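Didton clothing swap is back for a second winter

Good news for anyone with a packed closet! The Didton clothing swap returns on 21 Dec 2019 at the Yeh Street hall, and it's twice the fun, with 2 rooms open this time. Bring up to four clean items and go home with as many.
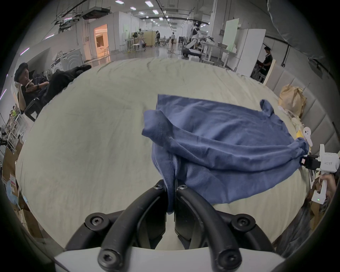 A blue T-shirt with a stitched hem.

Organizer Hwa-young Joo hopes to see 100 people. "Kids' coats go first, so come early!" she said.

Filed under: Around Town

Comments
Wen-hsiung Tai: Found my favorite sweater last year. See you there!
T. Szalai: Is there parking?

© Didton News | Contact | Back to top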